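Pink Dishes on Brown Paper: A Small Gallery from the Long Table

Home > Galleries > Table and Kitchen

When we started this series in September, the plan was to show a great deal of tableware, and I had a list as long as my arm - jugs, egg cups, a soup tureen that weighs as much as a small child. Well, the list got shorter and shorter as I went along, and what I kept coming back to was the pink. I have always been a little shy of pink at the table, I'll admit, having grown up in a house where plates were white on ordinary days and white with a gold line on holidays. But I've come around to it, and I hope a few of you will too.

The colors are what this page is about, mostly. Pale pink, a good plain brown, and one dark red apple, the kind that goes nearly purple on the shady side. I bought a bag of them at the farm stand in Girkedby, and they kept beautifully in the cold pantry (the ones we didn't eat on the drive home, that is). The brown is paper, a large sheet laid right over a white tabletop. I buy it by the roll from the packing counter in Jarkden, where it costs me 429 for more than I could use up in a year, and I like it better than any tablecloth I own, because it has no shine to speak of and lets a soft color be soft.

1. Apple in the small bowl

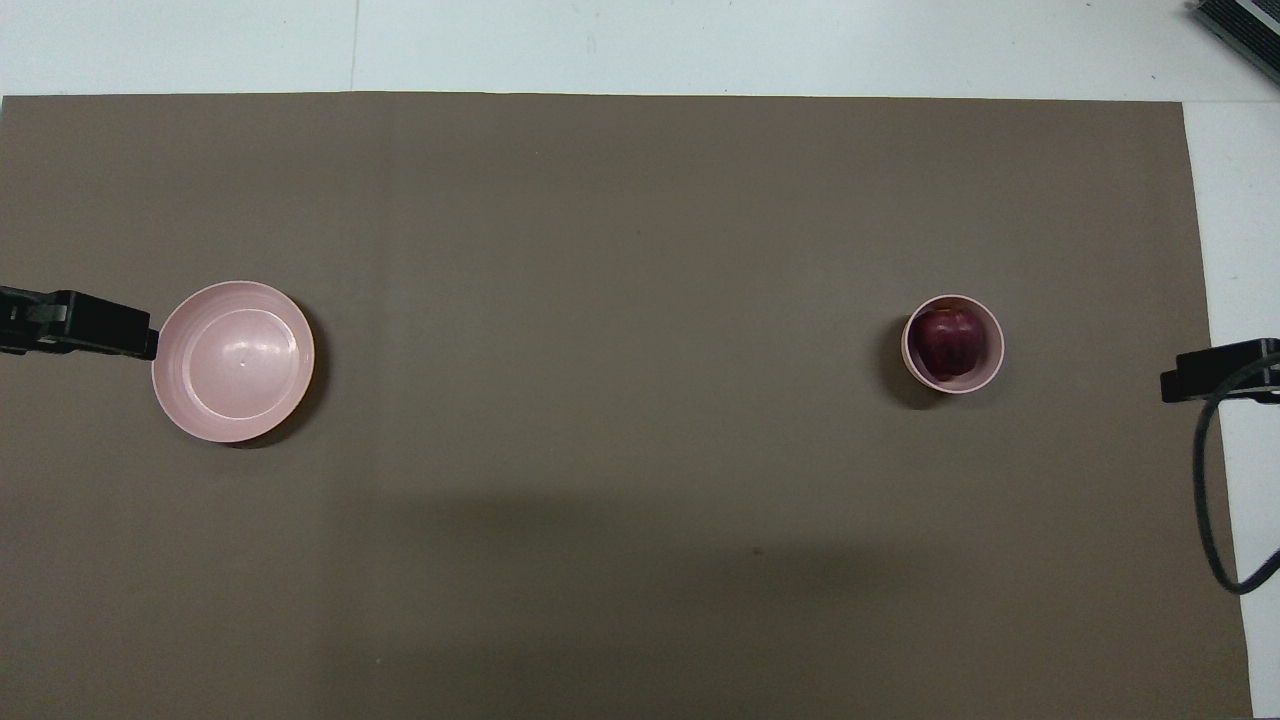
Sepúlveda wrote in after the first batch went up to say that pink and brown always made her think of the boxes from the bakery when she was little, and that she now keeps her own fruit in cereal bowls, one piece to a bowl, all down the windowsill. She finds that it gets eaten faster that way than when it's heaped in a big dish, and she wondered whether anyone else had noticed the same thing.

I have, as it happens! There is something about a single apple sitting snug in a small, deep bowl that makes a person want to pick it up. The wide, shallow dish is the same pale pink, and it's the one I'd reach for if I were serving slices, or a few crackers and a bit of cheese, or anything else that likes to be spread out. The small one I'd give to berries, or to yogurt, or to the odd spoonful of something left over from lunch.

2. Apple out, dishes apart 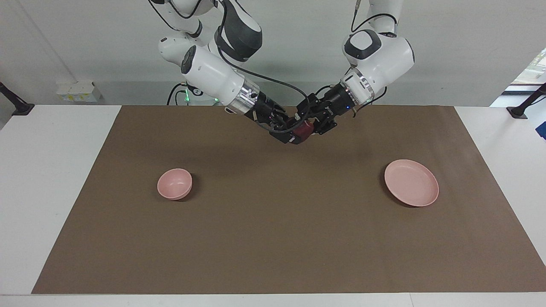 Text and gallery by the Long Table editor
Posted 6/12/22 | Filed under: Table and Kitchen

With the fruit lifted up off the paper, you get a better idea of how different the two dishes are. The bowl on the left is small and deep and has a smooth, matte look to it, while the plate over on the right is a good deal wider, with a raised rim and just a touch of gloss on the inside. I like a bit of open brown between them. My first instinct is always to push everything together in the middle - I do it at dinner as well, and then there's no room for anybody's elbows.

If you want to try the combination at home, you don't need to go hunting for a matching set. One pale dish and one dark piece of fruit will do very nicely. A plum is lovely, and so is a beet if you've scrubbed it well. Cut your paper long enough to hang over the edge a little, smooth it out with the flat of your hand, and don't fret over a faint crease.

Next in the series: blue enamel, and the soup tureen if I can get it down from the shelf.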